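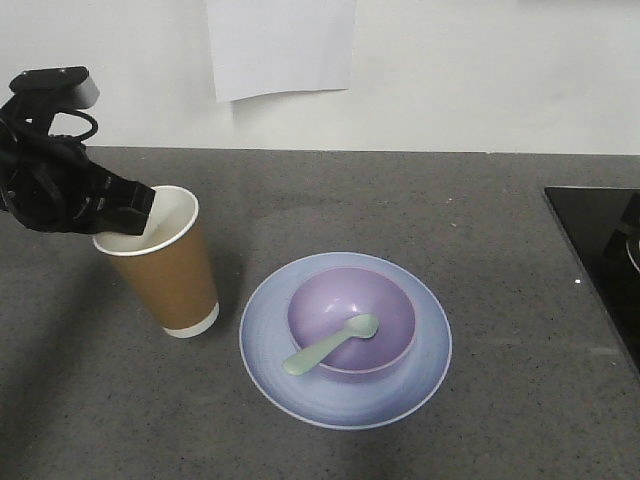
Part 3: Setting up a court file alert in Brilwood

I do this one with a cuppa, as it's a bit fiddly the first time!

1. Sign in and open Matters, then Add Alert.
2. Type the file number exactly as the registry writes it, slashes and all. (I left one out in July and got 63 strangers' bail hearings.)
3. Tick Warrants, Appeals or both. I tick both.
4. Set your daily limit. Mine's 17, the most it'll take is 1000.
5. Hit Save and wait for the green bar.

Note: suppressed matters won't show up, whatever you tick.

Caution: an alert isn't legal notice. Check the date with the registry before you cancel your plans or organise a lawyer.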